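FOR IMMEDIATE RELEASE

Trirham Opens Mixed-Item Sorting Service for Household Clear-Outs

NUNTON — Trirham, the household reuse and storage company, announced today that its mixed-item sorting service will open to all customers in Nunton and the surrounding towns in April. The service takes in the small, unrelated belongings left over when a home is packed up, cleared out or made ready for sale, and returns them sorted by kind.

Most households can box their books, plates and clothing without help. The items left at the end are harder to place: bath toys, sponges, half-used bottles, wrappers, stray parts of games. These are often thrown away together, including things the family would have kept. Under the new service, customers put them into a single bin at home, and sorting is done at the company's Lacson Street workroom.

The workroom has 40 sorting stations. Each bin is worked through on its own, and its contents are never combined with those of another household. Items are divided into toys, cleaning goods, bottles and containers, and wrapping material. Toys are checked and bagged. Wrapping is set aside for disposal or recycling, according to local rules. Anything that cannot be placed in a group is returned to the customer in a separate bag marked for review.

Trirham ran a trial of the service with 119 households in the past year. In response to their comments, the company has changed its bins to an open-topped design and added a printed list of the items it cannot accept, among them medicines, batteries, paint and sharp tools. Customers in the trial also asked for a faster return, and sorted goods will now be sent back within 2 working days of collection.

The company has set a first-year capacity of 3000 bins. Bookings are handled through Plindik, the scheduling partner that already manages collections for Trirham's storage customers. Existing storage customers may add a sorting bin to any planned collection — there is no second call-out charge.

Mixed items in the bin, among them a rubber duck, a sponge and a blue plastic bottle:

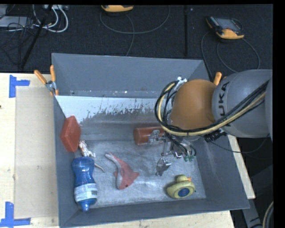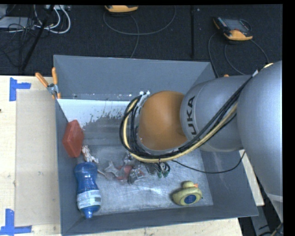 Do bottles need to be empty before they go into the bin?

Water and soft drink bottles should be emptied and capped before collection. Bottles of cleaning products may be left part full if the cap closes tightly and the original label can still be read.

Requests for further information should be sent to the Trirham press office in Nunton. Booking forms and the list of items not accepted are available from the same office.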